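3.2 Soft bags and the serving task

Of all the household items in our set, the bag of dry cat food is the one we most enjoyed working on. A tin or a jar keeps its outline whatever is done to it. A soft bag takes a new shape every time it is picked up, and each new shape changes where the contents settle, which corner will take a hold, and how much of the label can be read. Our 42 household diaries, kept through June in the Lillholm and Laaksonen districts, mention dry pet food 238 times, and the bag itself comes up far more often than the food. People write about corners that crumple, tops that will not stay folded, and kibble that ends up beside the bowl. It is a wonderfully rich little chore!

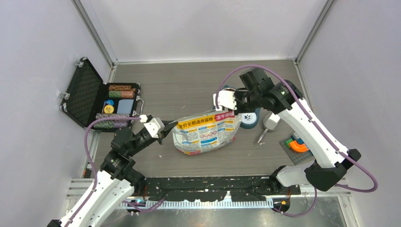
Figure 3a. Cat food bag on its side on the gray wood-grain tabletop, with the yellow band and the magenta label on view.

We treat the printed face of the bag as part of the task. Large, bright print helps a person tell the front from the back at a glance, even when half of it is lost in a fold. In Figure 3a the big black lettering on yellow reads 全价全期通用猫粮 (complete cat food for all life stages), and the smaller label next to it reads 冻干猫粮 (freeze-dried cat food). Both stay legible in spite of the folds around the edges of the bag. The fine print on the information panel is another matter, and we left it out of the legibility scores.

Corners deserve a closer look. In the diaries, 56 entries describe lifting or steadying a bag by its upper corners, a habit that Marwa Helmy first noticed while coding the Lendik interviews. Holding two corners spreads the weight along the top edge, and raising one side a little more than the other gives the contents a direction in which to slide.

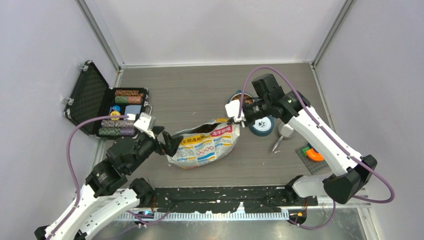
Figure 3b. The bag held at both upper ends, its right end higher than its left.

Tilt is easy to judge from the side. Creasing is much easier to judge up close, where a single fold can bend a character out of shape or bring two distant parts of the label together. We therefore coded creases separately from tilt, using the Lirna scheme, and noted whether the bowl was within reach of the bag.
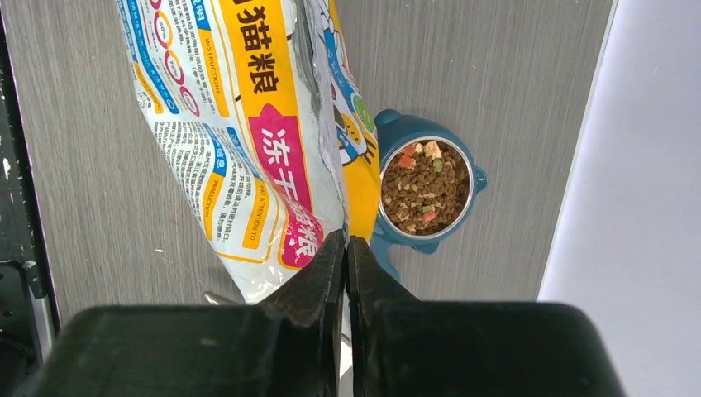
3.3 Coding of creases and bowl position

Each crease was coded by its direction and by the part of the label it crossed. A crease through the large lettering counted as major only if a reader could no longer name the product. Bowl position was coded as beside, in front of, or away from the bag, and a bowl that already held food was marked as such.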